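My mother's adobo and the problem of salt

05/03/2022

When I moved to Jorport six years ago, I brought with me one pot, one good knife and a notebook where my mother wrote her recipes. The notebook is not very useful. Next to almost every dish she wrote only "salt, until it is right". For her it is always right. For me, in the first winter, it was never right.

I made her chicken adobo every second Sunday and it came out so salty that I had to drink water the whole evening. I blamed the soy sauce, because in the shop near Prarka Street they sell a different one from the one we had at home. Then I blamed the pot. I did not think to blame myself, because I was following the notebook – or I believed I was following it.

In December I finally called my aunt, Rowena Javier, who cooked for 20 years in a school canteen. She listened to me with patience and then asked when I put the salt in. At the beginning, I told her, all of it. She laughed for quite a long time.

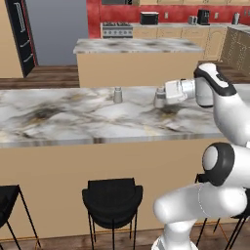 When should you salt a stew that cooks for a long time? Add a small part at the start, so the meat takes some of it, and leave the rest for the last minutes, after the sauce has become thick.

My aunt explained that the water leaves the pot but the salt stays. A sauce which tastes a little weak at the start can be too strong after one hour. If there is soy sauce or fish sauce inside, she waits even longer, and sometimes she adds no salt at all. She also told me to taste with a piece of rice, as we never eat the sauce alone.

I still make mistakes. Last month I cooked for my neighbors from the Brirkeck building and I forgot that the stock was already salted. I put in two potatoes, as people recommend, and I can't say they helped very much. More vinegar and a spoon of brown sugar helped a little.

Now I write my own notes in the notebook, in pencil, under my mother's lines. For the adobo I wrote: "no salt before the sauce is thick, taste with rice, call Tita Rowena". Next I want to try her beef stew with peanuts, but first I must find the right bananas for it.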